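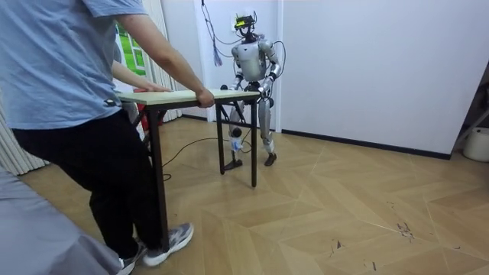

Progress report, second quarter
Ela community room, furniture and layout
Prepared by Eirlys Lougher for the Trorine small grants program

Summary

The work you funded is on schedule and within budget. We have replaced the old tables, changed the layout of the main room and started the new setup routine for classes. The storage alcove is behind and will carry over into next quarter.

Tables

We bought 10 folding tables from Doltovetti. They have a pale top on a dark metal frame, with straight black legs and diagonal braces between the legs. We chose them over the plastic ones in the original application after trying both with the sewing group. The plastic tops flexed under a machine and people complained. The change added $85 to the order, which we covered from the delivery line after Doltovetti agreed to a single drop-off.

One table arrived with a bent brace and was exchanged the following week. The old tables have gone, apart from two kept for outdoor use.

Moving and setting up

A table is always carried by two, one at each end, with both hands on the top. In the old room people dragged them alone, and the floor near the kitchen door shows it. We have written this into the room guide along with the following:

Check the route before lifting.
Carry the table level and put all the legs down together.
Wear closed shoes.
Keep fingers away from the braces when folding.

Mark Anthony Salazar has drawn three floor plans, for classes, shared meals and open sessions. They hang inside the cupboard door. Changing from the class plan to the meal plan used to take over 19 minutes. We have not timed it properly with the new tables yet and will give a figure in the next report.

Use of the room

The sewing group, the homework club and the Wednesday lunch all moved to the new tables this quarter. The lunch cook asked for one table to stay up permanently by the serving hatch, so we now store nine and leave one out. The homework club finds the tables a little high for the youngest children. We are looking at lower chairs with footrests and do not plan to change the tables.

Storage alcove

Vukadinović measured the alcove in January and quoted for a rack. The quote was fine but the skirting has to come off first, and the building owner has not given permission in writing. Until then the folded tables lean against the back wall with a strap across them. It works, but it blocks one socket.

Next quarter

Get the owner's permission and fit the rack.
Time the changeover between plans.
Buy felt pads for the table legs.
Repair the scraped floor by the kitchen door.

We are not asking for any further money at this point. Receipts for the tables and the exchange note are attached.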